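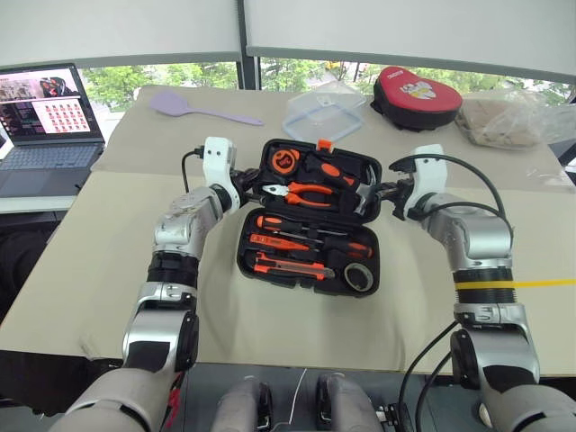 How I Set Up a Small Household Tool Kit

For years my tools lived in the kitchen drawer, under the takeout menus and the dead batteries. Every time a cabinet knob came loose I'd dig through the whole mess, give up, and use a butter knife. When we moved to the apartment on Brerkgate I finally gave the basics a home of their own, and I've stuck with the same setup ever since. It takes 30 minutes, tops!

What kind of case to get

I like the fold-flat kind, a black plastic case with foam on both sides, so the lid holds tools too and you aren't stacking everything in one deep hole. My first one was a big metal box with a lift-out tray (a Leltine, very handsome) and I hated carrying it up the stairs. If you can find a case with the foam already cut, great. If it's solid foam you'll be cutting your own slots, and I've got notes on that further down.

What goes in mine

Tape measure, pliers, a few screwdrivers, a utility knife, and a roll of black electrical tape. I went with orange and black handles because they're easy to spot when you set one down on a dark rug and walk away from it, as I do constantly. I also keep a little hammer, but in the closet by the door. You may want yours in the case.

Laying it out

Start with an old cloth on the table. Foam crumbs get everywhere, and the tips of screwdrivers aren't kind to a nice finish. Open the case all the way so it lies flat, and put every tool on the cloth next to it before you commit to anything.

Do the longest thing first. For me that's a screwdriver, and it gets the top row of the bottom half, lying on its side. The shorter one goes in the row under it, and the knife takes the last slot (blade in, please, and check it again before you close up).

Next do the lid. Round and chunky stuff like the tape measure goes in one corner, with the pliers lying flat beside it. Anything in the lid has to fit snugly! Tip the lid up slowly and see what falls out. My pliers landed on my foot in the Warkurton house and I've tested the lid every single time since.

The electrical tape can go in whatever corner is left over. It's light and it doesn't care.

Cutting your own foam

Trace around each tool with a white pencil, then cut just inside the line so the foam grips. Use a fresh blade and go in shallow passes. Leave a half-moon at the side of each slot for your fingertip, otherwise you'll be prying your screwdriver out with your other screwdriver. I paid 20 dollars for a replacement sheet from Tejada after I butchered my first one, so cut small. You can always take off a bit more.

Keeping it that way

Put things back in the slot they came from, even if you're only going to the other room. Every April I take everything out, shake the foam over the trash, wipe the handles, and put a new blade in the knife. Then it goes back on the shelf over the washer, latch facing out.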